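Keeping an old computer or letting it go

I held on to my last desktop for nine years. It ran the bookkeeping for our rental in Siltley, and I saw no need to replace it until the bank's site stopped loading.

Haugland, the repair shop on our side of town, quoted me $110 to look at it. A refurbished one from Skotico was more than I wanted to spend in July, so I paid the $110. 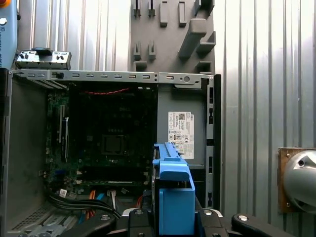 What I kept and what I didn't

I had up to 4000 photos on the old drive, most of them duplicates. It took me 15 evenings to sort them. I kept the ones with people in them and deleted nearly all the sunsets.

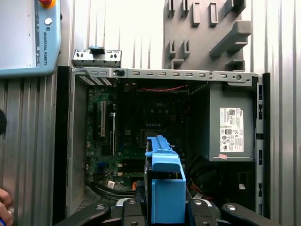
The paperwork was worse. I found 37 versions of the same lease, and only the last one mattered. Now I put the year at the front of every file name and leave it at that.
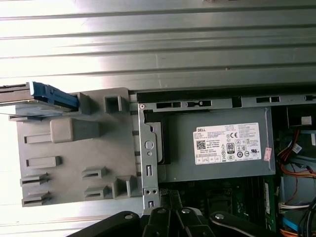
Jiltberg has a county drop-off site that takes electronics until 4 p.m. They don't wipe anything for you. Take the drive out first or erase it at home, and bring proof of address. They turned me away the first time for not having any. Monitors go in a separate line and there's a fee for the big ones.

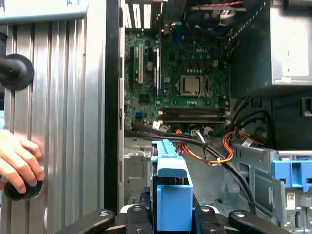 A hand on a black knob, next to an open Dell desktop.

I still have two printers and a box of cables in the hall closet. The cables will probably stay there until we move.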